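Let the Small Shops Keep Their Long Lunch
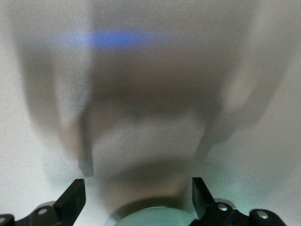
Two black fingers and a blurred gray-and-white shape.

When I moved to Barreto, I was angry every day at one o'clock. The hardware store was closed, the shoe repair was closed, even the woman who sells stamps had put down her shutter until three. I came from a city where a shop that closes at noon is a shop that has died. I wrote a letter of complaint to the town paper, and I am glad today that they did not print it.

Now the town council wants to end the long lunch. Under its plan, every shop on Burnier Street which receives the rent discount must stay open without a break from nine to six. The discount is 164 a month, and for a small shop this is not a small sum. The council says that visitors from Rirnum come at midday, find closed doors and drive home again.

I believe this is true for some visitors. But the plan asks one person to do the work of two. Most of these shops have a single owner and no employee. If she must stand behind the counter for nine hours, she will eat a sandwich there, badly, and serve you with her mouth full. Her mother, who lives upstairs, will eat alone.

The council paid for a survey, and 590 people answered it. They were asked if they would like longer opening hours. Of course they said yes. I would also say yes, if somebody asks me whether I would like more of something and does not mention who pays. The shop owners received no separate question.

There is a softer way. The shops could take turns, so that on each day a few of them stay open at midday, with a list on the door of the old bank. Prernamness has done it like this since April, and I have bought light bulbs there at two in the afternoon.

The council votes on Thursday evening, and the public may speak before the vote. I have put my name on the list, and I will try to keep to my three minutes.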